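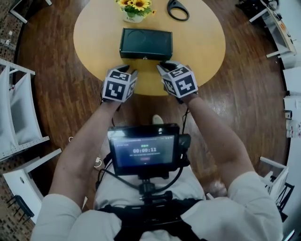 *The green box, still shut, with the sunflowers for company.*

Welcome back to the Bancombe pages, and thank you for bearing with me while I got this one together. I had meant to put up a nice long gallery of the small storage pieces before the winter, then November came and went, and the notes sat in a folder until I was thoroughly ashamed of them! So this is a short one, only a couple of pictures, all about the box on the round table, which more people have asked me about than anything else we've had in (and I include the Lombardi tea trolley in that, which I thought was going to be the talk of the year).

It's number 108 in our list, if you're the sort who likes to look things up, and it came to us from Suha Mansour with a bundle of letters from her aunt's flat and a sewing tin that I still haven't sorted through. Suha always called it the Dramard box, after the shop where her aunt bought it, and the name has stuck with all of us. The colour is a devil to pin down. I say dark green, Suha says teal, and with the lid down it can look very nearly black. The lid has a bit of a shine to it as well, so do look at it from more than one side before you make up your mind.

I'm fond of the round table too, I must say. It's a lovely pale wood against those dark floorboards, and anything you put on it seems to look a little more cheerful, especially with the sunflowers in their white pot.

**With the lid up**

Opened out, it's shaped like a shallow drawer, and the lid props upright at the back so that you can see what you're doing. I think that's what makes people want one. You can have it beside you on the table and get at everything without rummaging, and then shut the whole lot away when it's time to lay for supper.
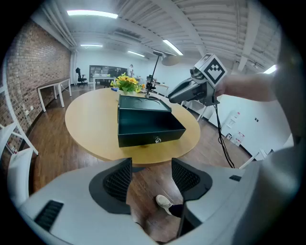
The little round silver knob on the front is my favourite part, and I'd be very sorry if anybody swapped it for something grander. We've had offers! A kind gentleman who bought the Bidard writing slope wrote to suggest brass, and I wrote back at some length.

As for looking after it, a soft dry cloth is plenty, and please keep polish well away from the lid. Suha's aunt kept ribbons in hers, and Suha had it down for buttons and thread for years afterwards. I'd put my seed packets in it, given half a chance, but it isn't mine to fill.

More of the small pieces to come, including the sewing tin, once I've been through it properly and found out what rattles.

Page last tidied 2025-04-24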